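Vendurel Owners Board > Electrical > 12 volt > Four-way fuse block, what goes where?

gravelbelly
Posts: 64
7:42 pm

Taking the plunge and replacing the fuse arrangement in the Vendurel. I say arrangement. The previous owner, one Florencio Miranda, whose name is on the title and also in permanent marker on the inside of every cabinet door, ran everything off inline holders wrapped in what I hope is electrical tape. There are five of them. One feeds the water pump, one feeds the roof vent, and when I pull the third one the pump and the vent both stop, so make of that what you will.

I bought a Soreck four-way blade block to bring some order to it. Black, plastic, two ears to screw it down by, sockets on top, terminals along the front. No instructions in the bag. There was a warranty card in there that thanked me for choosing a Soreck lamp.

Plan so far is lights, pump, vent and a USB socket, one each. What ratings would you put in, and do I mount it flat or on its side? It's going in the cupboard under the bench seat, next to the battery.

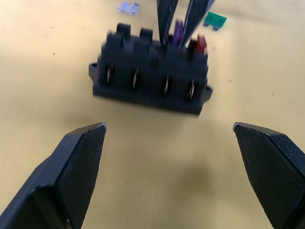 Page 1 of 3

 Purple for the USB socket, red for the pump, and I haven't settled the left side. Feel free to tell me it's all wrong, I have the evening free.

Zarko
Posts: 1,171
7:58 pm

Red is 10 amps. What does your pump draw? If you don't know, the pump has a label, and on a Vendurel the label faces the wall because the factory hated us. Use a phone to read it.

Purple is 3 amps. Your USB socket will run on that right up until somebody plugs in a tablet and a phone together, and then you'll be back here with a thread called "USB socket dead after one day."

Also the fuse is there for the wire. You pick it by what the wire can carry. Everyone picks it by what they're plugging in, and I've been typing this sentence since I joined.

mossy_hubcap
Posts: 212
8:05 pm

Hello Zarko. I was wondering how long it would take for the wire sentence. Twenty-three minutes I think? Somebody else can check.

gravelbelly, he's right, though he's right in a way that makes you want to rewire the thing wrong out of spite. What gauge did Florencio leave you?

gravelbelly
Posts: 64
8:11 pm

Several. The pump wire is nice thick stuff. The vent wire looks like it came out of a doorbell. The lights start thick, go into a lump of tape, and come out thin on the other side.

Zarko
Posts: 1,171
8:14 pm

Then the fuse on the lights goes by the thin part. Or you replace the thin part. You want to replace the thin part.

PatchPanelPete
Posts: 38
8:20 pm

What's the dark one between the purple and the red? I can't tell on my screen. Black is 1 amp if it's a real one, brown is 7.5, and if it's a blank then ignore me.

kettle_on_low
Posts: 505
8:26 pm

Looks black to me but so does everything next to black plastic. I once spent an afternoon looking for a fuse that was in the holder.

mossy_hubcap
Posts: 212
8:29 pm

Read the number on top of the fuse. They print it there. The colors are for people who have lost their glasses and the numbers are for people who've lost their faith in the colors. I have bought a bag of cheap ones from a gas station where the greens said 20.

Zarko
Posts: 1,171
8:31 pm

Throw those out.

mossy_hubcap
Posts: 212
8:32 pm

They've been fine.

Zarko
Posts: 1,171
8:33 pm

They're fuses. They're all fine until they aren't, it's the whole job description. If you don't trust the color why would you trust the number?

kettle_on_low
Posts: 505
8:40 pm

Going back to the question for a minute, if that's allowed. Mounting: put it on its side, on the wall of the cupboard, terminals facing down. If anything drips off the bench lid (wet towels, a dog, the lid itself if yours leaks like mine) it runs off and doesn't pool in the sockets. Mine was flat on the floor for one winter and by spring the blades had a green fuzz on them that took a fiberglass pen and a lot of patience to get off.

And leave yourself slack. A hand's width at least behind every terminal. You will be redoing it.

PatchPanelPete
Posts: 38
8:44 pm

Disagree on terminals down. Terminals down means you're lying on the floor of the van with a flashlight in your teeth every time something goes out. Mount it where you can see it. Get one with a cover if you're worried about drips.

kettle_on_low
Posts: 505
8:47 pm

The fuses are on top, Pete. You pull them from the front when it's on the wall. You only need the terminals when you're wiring.

PatchPanelPete
Posts: 38
8:49 pm

Which in my experience is constantly.

kettle_on_low
Posts: 505
8:50 pm

I think that might be a separate problem.

gravelbelly
Posts: 64
9:02 pm

OK, read the pump label with the phone as instructed. It took nine tries and I now have a very nice set of photos of carpet glue. It draws 4 amps. The wire is easily good for the red, so red stays.

I'm moving the USB up to a bigger fuse with proper wire, since I have a tablet and a phone and no desire to start that thread. Purple goes back in the tin. The doorbell wire on the vent is coming out altogether, and I'm going to go find the lump on the lights and follow it in both directions, like an explorer.

I'm crimping everything before any of it goes near the van. Last time I did it in place and dropped a spade connector down behind the water tank, where it lives now. It has been joined by two screws and a 5 amp fuse. 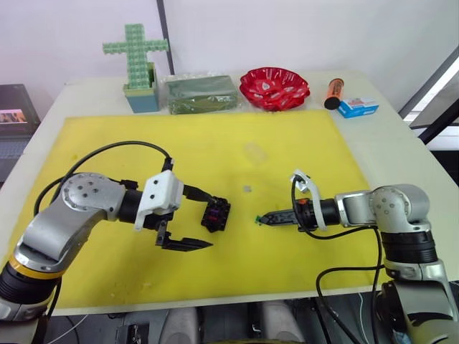

Next thing is the feed. The block has a terminal for each circuit and I was expecting one fat stud for the battery side. I can't find one. Am I supposed to jumper them all together, or did I buy the wrong thing?

Zarko
Posts: 1,171
9:09 pm

You bought the kind without a common bus, if there's really no stud. Each circuit has its own way in and its own way out. Check with a meter before you believe me. With the fuses out, probe from one input to the next. If it beeps, they're joined. If it doesn't, they're separate and you jumper them.

And put a main fuse at the battery. Right at the battery. If you skip it, the run from the battery to your tidy new block is bare of any protection, and it's the fattest wire in the van.

mossy_hubcap
Posts: 212
9:13 pm

Or return it and get the bused one from Tejada's. Same size, has the stud, and you don't have to make a row of little jumpers that will each work loose on its own schedule. I had jumpers. I have the bused one now. I don't think about it.

Zarko
Posts: 1,171
9:15 pm

Jumpers are fine if you crimp them properly.

mossy_hubcap
Posts: 212
9:16 pm

I crimped them properly.

Zarko
Posts: 1,171
9:17 pm

They worked loose.

PatchPanelPete
Posts: 38
9:21 pm

One point in favor of the separate kind is you can run one circuit off the ignition side and the rest off the house battery. I have my fridge set up like that so it only runs when I'm driving. Can't do it with a common bus. So it may not be the wrong thing, depends if you want that.

kettle_on_low
Posts: 505
9:24 pm

Good point from Pete. That's going in the diary.

rustbeltrita
Posts: 9
9:38 pm

Sorry to jump in, I have the same van and also a Florencio cabinet door!! Mine says F. MIRANDA SPICES. Did he own all of them? I bought mine in June, two states over from where the paperwork started. My pump and vent are tied together as well. I found a splice behind the sink, taped to the drain hose. If yours is the same, look there before you take the whole ceiling down.

gravelbelly
Posts: 64
9:52 pm

Rita, it's behind the sink. It's taped to the drain hose. I don't know whether to thank you or call someone.

Mine says F. MIRANDA ROPE and there was no rope.

Meter says no beep between any of the inputs, so it's the separate kind. I like Pete's idea for the fridge, except I don't have a fridge. Leaning toward returning it for the bused one. Does Tejada's take things back once they've had fuses in?

mossy_hubcap
Posts: 212
9:55 pm

Wipe it and look innocent. They took back a tow mirror from me with a bug on it.

Zarko
Posts: 1,171
10:03 pm

Keep it. Get four short lengths of red, ring one end and spade the other, bring them all to a single stud post with a cap on it. Costs next to nothing and you can split a circuit off later when you get the fridge. You'll get the fridge. Everyone gets the fridge.

Label both ends of everything while you still remember. Use heat-shrink labels. Masking tape falls off in the first hot week and then you own a drawer full of little words.

kettle_on_low
Posts: 505
10:06 pm

Mine says PUMP? with the question mark. I wrote it myself.

gravelbelly
Posts: 64
10:15 pm

Keeping it, then. Stud post ordered, main fuse holder ordered, and a pack of assorted blades of a brand with a phone number on the box. Going on the wall, terminals down, sorry Pete. Will post again when the lights are traced. I've already found a second lump.

PatchPanelPete
Posts: 38
10:19 pm

Buy a headlamp.

Page 1 of 3 Next >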